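On Saturday I went to the open day at Fustia, the plastic recycling works outside Oltard. I had wanted to see such a place for a long time. In my apartment building we have four bins in the yard, and I wash my yogurt cups before I put them in, and I never knew where they travel after the truck takes them.

One can go by car, but I took bus 17 from the station. It stops at Dhillon Road and then you must walk along a fence for longer than the website promises. There is no sidewalk for the last part, so I would not recommend it with a stroller. At the gate a woman gave me a yellow vest and a paper bracelet, and told me that the next tour started at 10:30. I had twenty minutes, which I spent in a tent with coffee and buns from the Postumov bakery. The buns were with poppy seed and they were excellent. The coffee was weak.

## The tour

We were a group of fifteen or more, with many children. Our guide was a quiet man who works in the evening shift. He was not a practised speaker and he read sometimes from a card, but when somebody asked him a question he became much more lively, and I learned most from these answers.

First we saw the receiving hall, from a balcony with a railing. It smells there. I had expected a smell of garbage, but it is more like old milk and shampoo together. The trucks drive in backwards and empty themselves on the floor, and a loader pushes everything to a pit with a belt at the bottom. On the day of our visit the belt was standing still for safety, so we saw the mountain but we did not see it move. The children were disappointed, and I was too, a little.

Then we went down to the sorting room. The bags are opened by a drum with teeth, then a big sieve takes out the small pieces, and after this the plastic passes under lamps which recognize what kind it is. Air blows each kind into its own channel. The guide held up some things from a crate and let us guess: a milk jug, a tray for meat, a flower pot. I was wrong with the flower pot. Black plastic is difficult because the lamps do not see it well, and a large part of it still goes to be burned. I have bought many black flower pots in my life and I thought about them on the way home.

I asked about caps. For years I have taken them off, because my mother-in-law told me so. At Fustia they want them on the bottle, since a loose cap is so small that it falls through the sieve. Perhaps it is different in other towns — it is best to ask your own.

## Bales

Behind the sorting room is a yard with a roof, where the pressed bales wait. This was the part I liked best. They are stacked three high, tied with wire, and from a distance they look almost like cloth. One row was nearly all clear and blue, from water bottles. Another was mixed colours, and this one is worth less money. The guide explained that clear plastic can become almost anything again, but the coloured one becomes mostly grey or dark green, and so it ends as pipes and garden benches. A sign on the wall said that 41 bales leave on a normal day. A bale weighs 317 kilograms when it is full of bottles, and there was a scale where a whole family could stand together and compare. I did not go on the scale.

In the laboratory, which is one room with a sink, a young chemist showed us flakes in glass dishes. They wash them, dry them and melt a small amount into a plate to see the colour. She let us touch the plates. Some had tiny dark points, and these come from the glue and the ink of the labels. Labels were the thing she spoke of the most. A paper one with the right glue comes off in the hot wash, while one that covers the whole bottle can fool the lamps, so the bottle goes in the wrong channel. She advised us to pull those off at home if they have a perforated line. I have looked in my kitchen since then and found only two that had such a line.

## Some remarks

The tour lasted one hour and a quarter. It was free, but they take only 100 visitors in a day, so you should register early. Closed shoes are necessary; one man in sandals had to stay in the tent. There are stairs made of grating, where I held on with both hands, and no elevator. It is loud in some places even when the machines stand still, because of the fans, and I understood perhaps two thirds of what was said there. A small loudspeaker for the guide would help very much.

I would have liked to hear more about what it costs. When a visitor asked if the works could live without money from the city, the guide said this was a question for the office, and there was no one from the office. It is a pity. I also missed a board with the kinds of plastic and their numbers, for people who want to read slowly.

At home I emptied the cupboard under my sink and put everything on the table in order of colour. I have much more of the coloured kind than I believed, and several bottles with more than one label on the same side.
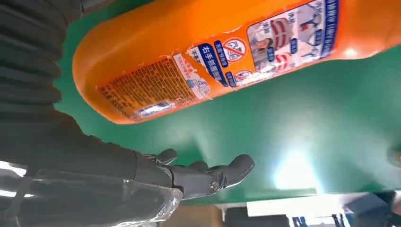
The next open day is in December, and I plan to go again if the belt will be running. The woman at the gate thought that it would, but she could not promise. This time I will take the car of my neighbour, and I will buy the buns before the tour — at noon they were all gone.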